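30 Mar 2024
5 min read

Notebook, evening. Tea gone cold, second lamp dead again.

Back on the Drorkley business. For anyone in the group opening this at random: Drorkley is the lodging house by the canal where three lodgers died in one October, 1891, and where the town decided within a week that a man had come in by the coal hatch and strangled them. There has been a walking tour about him for years. He has a cape on the poster. I have now read everything the county archive would let me touch and I can report that the cape is the best documented thing about him, in the sense that I know who drew it.

What I did today: went through the Bettencourt box a second time. Bettencourt was the landlord, and he kept accounts the way some men keep grudges. Every candle is in there. The first time through I skimmed the September pages because no one had died yet, which was stupid of me. There is an entry for a new lock on the coal hatch, paid to a smith, 2 shillings, the week before the first body. So our caped friend either had a key or was very thin.

Armindo says a lock bought is not a lock fitted. Fair. He has also had a bicycle rack in its box in his hallway as long as I've known him, so he speaks from experience. I looked for a fitting charge and there isn't one, but Bettencourt's nephew did odd jobs for his board and never shows up in the accounts as labor. Leaving it open. Pencil, question mark.
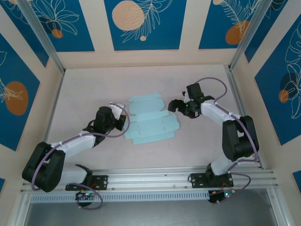
The inquest notes are worse than I remembered. The coroner sat for all three deaths in one afternoon and seems to have wanted his dinner. First lodger: marks on the neck, "consistent with a cord." Second lodger: no marks mentioned at all. Third: the page has a water stain exactly where you would want to read it. The newspaper had strangling for all three by the next morning, and every book since has copied the newspaper. I checked the ones on our shelf. Two of them copy its spelling mistake as well.

Typed up the witness list tonight. 37 names, of whom 18 were in the house or the yard on at least one of the nights. The rest heard about it from a cousin. One woman saw the killer "plainly" from the far side of the canal in fog. She is quoted in full in every account, naturally. The night porter, who was sitting by the front door, gets one line, and it's about his hat.

Things I got wrong, so they are written down somewhere:

I told Vasco the second lodger was a sailor. He was a sailmaker. I have been saying sailor for months, including out loud, to an audience.

I dated the letter from the sister to before the inquest. It mentions the verdict. I have no defense.

I wrote "coal gas?" in the margin in the autumn and then forgot about it. Vasco Marinho found it when he borrowed the folder and asked what I meant. What I meant, I think, is that the second and third lodgers had the same back room, one after the other, and that Bettencourt's accounts show a gas fitter called in on the morning after the third. No gas fitter before that. No deaths after. It would leave us with one possible murder and a bad pipe, and I don't know who is going to pay for a walking tour about a pipe.

Don't get excited. I still need the fitter's side of it. His firm was swallowed by another firm, which was swallowed by Zilix, and Zilix has an archive in a warehouse that answers letters at the speed of a glacier. Wrote again this afternoon. Was polite.

Scans: Bettencourt pages 1 to 57 are named and in the shared folder. The ones after that are still in the order I took them, which was no order. If you use them, check the page corner, and please don't rename anything until I've done the index.

To do: porter's full deposition, if it survives. Burial register for the sailmaker (sailmaker!). Ask Drivis Books whether they still have the pamphlet with the floor plan, and whether the price has come down from ridiculous. New bulb.

Comments

Armindo Meireles
The bicycle rack is going up in spring. On the nephew: try the census, he may be down as a lodger and not as family. Also the back room had a fireplace on the 1880s plan, so your fitter could have been there for a lamp.

Vasco M.
You said sailor on the radio too.

canalside_jen
I've done the tour twice and they tell you the coal hatch was "never locked." Do you have a picture of that accounts page? I'd like to bring it along next time and be annoying.

Armindo Meireles
Jen, September, left-hand page, near the bottom. Bring a friend to hold the flashlight.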